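Keeping Count of the Frogs at Vulla Creek
A report on our term project in local ecology
January
By a second-year student, Environmental Studies

Print this page | E-mail this page

When our group first chose frogs, I'll admit I was the one dragging my feet a bit. I had wanted to do soil, which stays where you put it. But the wetland behind the old Jukstead brickworks is a ten-minute walk from my aunt's house, and once I had stood beside it at dusk and heard the racket coming off the water I was quite won over.

Our question was a simple one. We wanted to know if frogs call more on the side of the creek where the reeds have been left to grow, or on the side the council mows down to the bank. We picked 2 listening spots, one on each side, far enough apart that a loud frog at one couldn't easily be heard at the other - we tested this by having one of us stand and whistle, with a few odd looks from people walking their dogs.

Each visit began at 8.30 in the evening. We sat still for a while to let everything settle down after our clomping about, then listened and marked a sheet each time we heard a separate call. At home we checked our sheets against sound recordings, and where the two disagreed we went with the recording. That took far longer than the listening did, and I would tell any group coming after us to leave plenty of evenings free for it.

Over the whole project we logged 314 calls. Of these, 70 came from the mown side and the rest from the reeds. The gap was widest on still, damp nights and nearly closed up when it was windy, though we suspect the wind was simply covering up the quieter frogs. Most of what we heard was the common froglet, which sounds a little like a thumb run along a comb. We also heard what we took to be a banjo frog, that lovely single plonk, but only from the reeds and only late in the evening.

There are some weak points I should own up to. A call is not a frog, and one keen male can fill a whole sheet by himself. We also had a streetlight near the mown spot, and we didn't think about it until we were halfway through. If we did it again we would choose two dark places, or at least two equally bright ones, and we would measure the water temperature from the first night and not the fourth.

Even so, I think our results fit with what we read in class about cover. Reeds give frogs somewhere to hide from herons and something to cling to while they call, and they slow the water along the edge. Our suggestion would be to leave a strip of the mown bank alone for one season and then listen again from the same spot. It would cost very little, and the colour of the bank in spring might please the walkers as well.

Related items
Birhane Reserve: a planting diary
Water clarity in the Vasto drain
What lives under a fallen log?
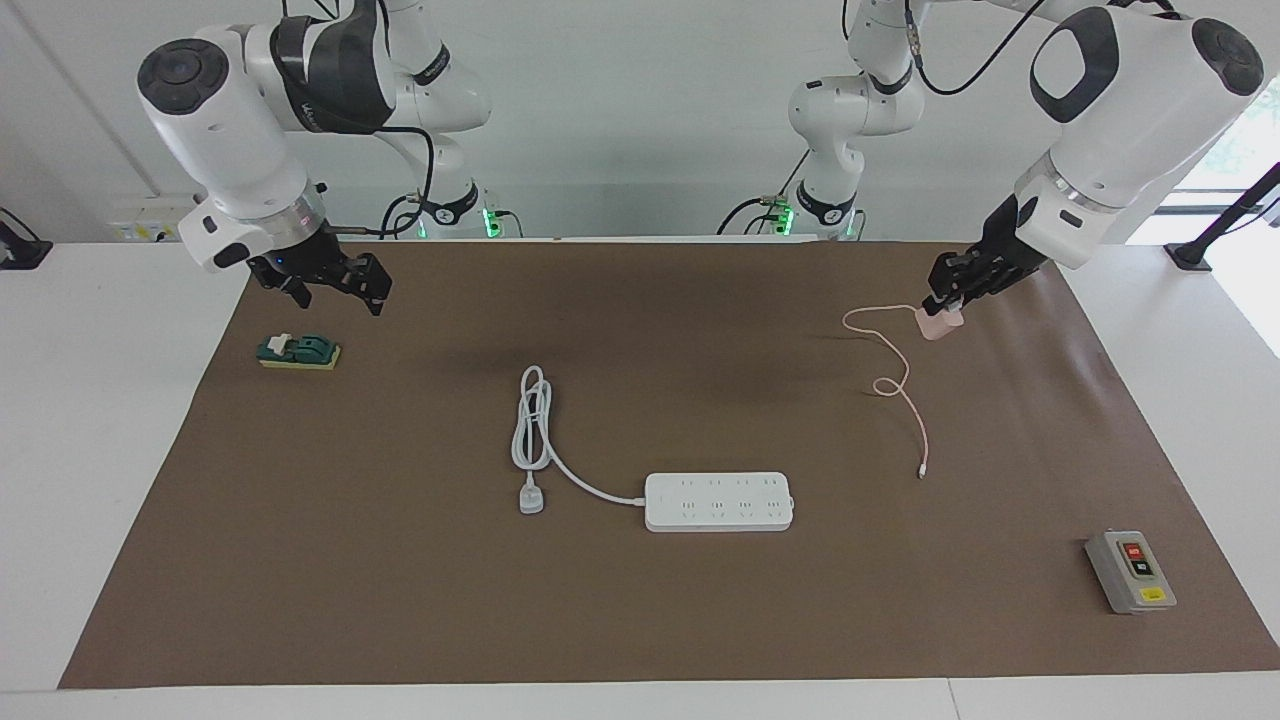

What is the best time of evening to hear frogs calling?
The first couple of hours after sunset usually give the most calls, especially on a mild, still night after rain.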